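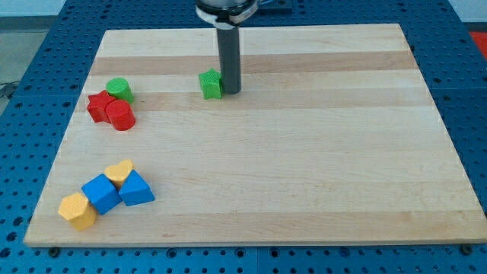 Samstag, Werkstatt, kurz nach neun. Endlich die Leimprobe für die Schneidbretter ausgewertet, und ich bin begeistert! Bienvenido hatte 2 Serien angesetzt, die eine mit Knochenleim aus Ledesma, die andere mit unserem üblichen Weißleim. Beim Sortieren der Lamellen will ich künftig weg vom gleichmäßigen Farbton: Das helle Brett mit den bunten Kunststoffklötzen darauf hat blasse und honigfarbene Streifen im Wechsel, und genau so ein Bild hätte ich gern für die Serie Womton. Graciela ist noch skeptisch, sie mag es ruhiger.

Zur Biegeprobe: Knochenleim hält bis 93 kg, danach reißt das Holz neben der Fuge, die Fuge selbst bleibt zu. Weißleim kam auf 100 kg, gleiches Bruchbild. So knapp beieinander hätte ich das nie erwartet - großartig für ein Rezept, das Zofia aus einem alten Heft abgeschrieben hat.

Offen: Wasserprobe, 24 Stunden liegen lassen, dann nochmal belasten. Der Leimtopf braucht ein neues Thermometer, das alte zeigt Unsinn. Zwingen beim nächsten Mal abwechselnd oben und unten setzen, Probe 4 hat sich geworfen. Harriet fragen, ob sie noch Ahornreste hat, gern auch kurze Stücke. Hobelmesser sind stumpf, Octavio nimmt sie am Montag mit zum Schleifen.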